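4. Recording a Task by Hand

Before you start, finish the joint check in section 3. The Paracha arm will record without it, and will also record you being sorry.

1. Clear the work table. Anything left on it becomes part of the lesson.

2. Open the fingers all the way and steer the arm to its start pose with the hand controller. The wrist view should show both fingertips and bare table between them.
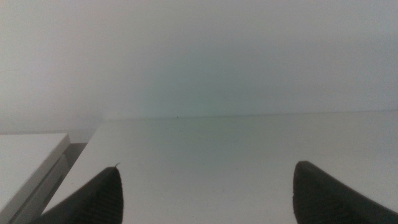 Flolthorpe site, by return note: we skipped the wide-open start to save time, and got 20 recordings of the arm nudging the cup before grasping it. It learned the nudge beautifully.

Start wide, then. Note for the Flolthorpe site: delete all 20.

3. Set out the coaster and stand the cup upright on it. Off-center is fine. Shift the pair a little between recordings, or the arm will learn one spot and defend it.
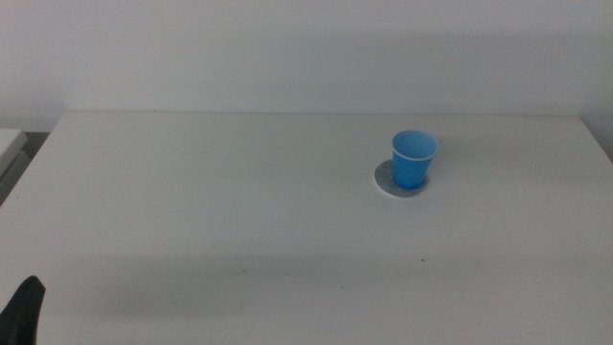 4. Press Record, wait for the tone, and drive at a steady pace. Hesitation is copied as faithfully as skill.

5. Release the cup, back away, press Stop. Fetch your coffee after Stop.

6. Repeat until you have 300 good runs. Bad runs go in the Skestonville folder, named for the office that sent us the first ones in June.

CAUTION: Keep your free hand off the table while Record is lit. The arm does not know which hand is yours.

Next: 5. Playing Back a Run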